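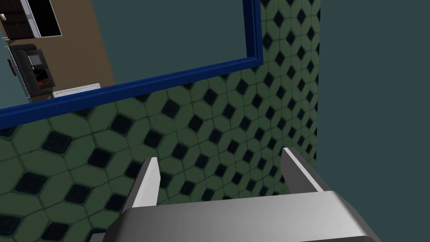
Wrist camera or room camera when collecting simulated examples?

Posted by tilebywall in Learning from demonstration, April

Good evening to all. I am collecting examples in a simulated flat for a policy which must open drawers and doors. I steer the arms myself with the Veko hand controllers and I save every attempt. I have now 1093 episodes, and each one is stored with all the camera views.

My trouble is with the views from the grippers. When the arm turns, the whole room turns with it, and in many moments the view has only wall tiles and the two fingers. I trained on 16 tasks with all the views and the result was poor. Should I throw away the gripper views and keep only the one which sees both arms? Disk space is also a concern for me, but a smaller one.

mangundap_user

Please do not throw them away. I made this mistake with my first set and I had to record everything again. The gripper view is dull during the travel, but in the last moments before contact it is the only one which tells the policy where the fingers are relative to the edge. A view with a plain dark panel behind open fingers is very useful to the learner, even if it looks strange to us.

I would check first that the views are saved with the same clock. In my set the gripper views came 30 milliseconds late and the training suffered much from it.

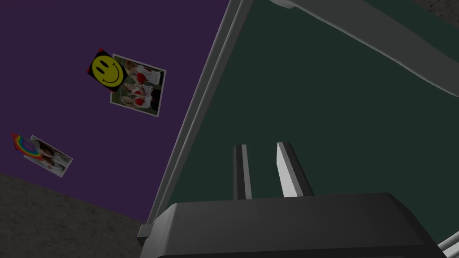
Do I need to straighten the tilted views before training?

Leave them as they are. The tilt follows the wrist, and the policy receives the wrist angle as an input, so it can learn the relation. If you rotate the pictures you must also rotate them in the same way when the policy runs, and this is one more place for an error.

drustis44

Just use more data. I had 2386 episodes and it worked fine.

perkach_bench

I agree with the first reply, and I want to add something about the other view. Keep the one with both arms also, but look at how your episodes are divided. If most of them are long travel and only a short part is contact, the policy learns mainly to travel. Perkach has a setting to mark the contact part, and you can sample from it more often.

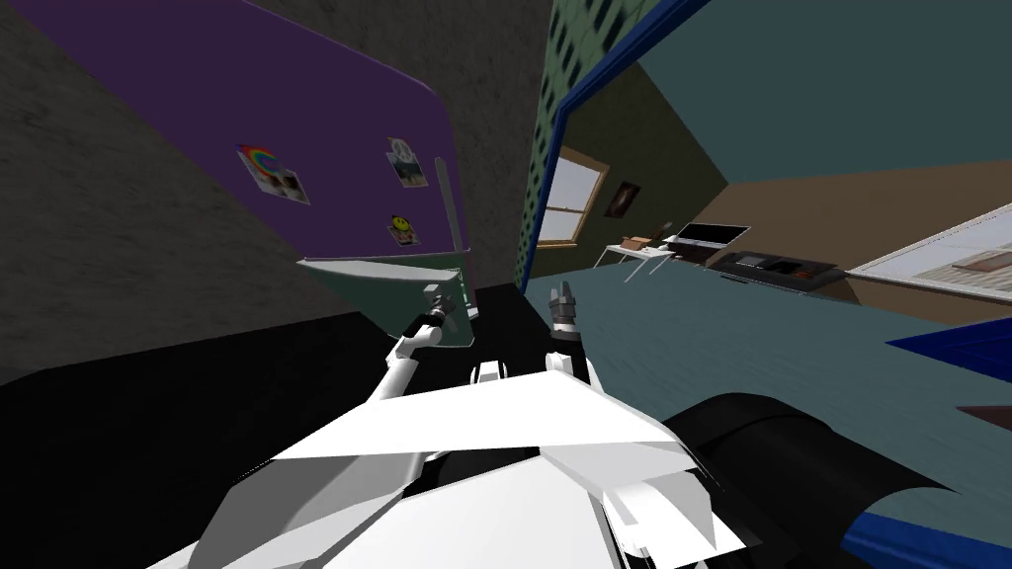
I mark from the moment a finger comes near the drawer until the arm moves back again. It is slow work by hand, so I do it only for a part of the set and let a small script guess the others. The second arm should be recorded too, even when it is doing nothing for the task, otherwise the policy can move it in an odd way later.

For the disk, save the travel part at a lower frame rate. I did not see any loss from this with drawers. With doors I have not tried.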